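Weekly cell check, Skarnden bench -- with my comments
Filled in by: Ingrid Halvorsen
Date: Wed 8 April
Copy to: Fredy Arboleda

Fredy, you asked me to write more than OK / not OK this time, so you're getting the chatty version. Skip to the two items marked FIX if you're in a hurry!

BEFORE POWER

1. E-stop in reach of the operator's chair -- OK
Pressed it, twisted it out, pressed it again. The chair keeps drifting toward the window side during long sessions, so please roll it back when you sit down.

2. Base bolts tight -- OK
Went over them all with the torque wrench. One took a tiny bit more turn than I liked (I put a paint mark on it, so we'll know next week if it moves).

3. Cables free through the full reach -- FIX
No rubbing that I could find, but the loop is longer than it needs to be and I'd like another tie on it before Melnychuk's people come in May.

4. Table surface clean -- FIX
Crumbs and grit again. Wipe the table before the first episode of the day, please, and not halfway through, or the early examples and the late ones don't match.

5. Tape square flat, corners down -- OK
I ran a fingernail along all the edges. If you do replace it, trace the old outline in pencil first. We've got 2366 episodes recorded against that spot and I really don't want to find out what a shifted square does to them.

POWER ON, NOBODY AT THE TABLE

6. Both arms home without a fault -- OK
Took two tries. The first one complained about the Elteck supply being slow to come up, then it was fine. I wrote it in the blue book anyway.

7. Speed limit set to collection mode -- OK
It was on the test setting when I came in. Whoever ran the reach tests last, check this on your way out!

8. Gripper closes and opens 8 times in a row, no sticking -- OK
Smooth all the way through. I also squeezed the finger liners by hand with the power locked out (both feel firmly stuck on).

DURING COLLECTION

9. Hands stay outside the line until the arm is parked -- OK, mostly
I watched 32 episodes in the morning. One time a hand went in to straighten a block while the arm was still settling. No harm done, we talked about it, and I threw that episode out.

10. Start positions varied -- OK
Much better than last week. Keep turning the blocks a little as well as moving them. I know it feels fussy, but a model that only ever sees them square-on will want them square-on forever.

11. Failed grasps kept and labeled -- OK
Label them "slip" or "miss" and move on. Please don't delete them to make the tally look nicer. The Mosovdale group asked for them specifically.

12. Lighting same as last session -- comment only
Blinds down, overhead lights on. There's still a shadow on the table, and I'd rather have the same shadow all day than chase it with a desk lamp.

Gripper and tape square, block work:

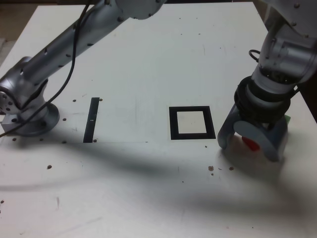
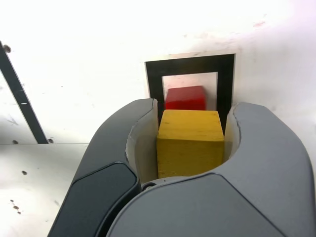
One thing that came up at lunch, so I'm putting it on the sheet:

If the arm stops by itself in the middle of an episode, can I clear the fault and carry on recording?

Stop the recording first, mark the episode as "fault", then clear it and send the arm home before you start a new one. A pause in the middle teaches the system that waiting is part of the job, and we'd have to hunt it down later by hand.

Next check is mine again unless you want to swap.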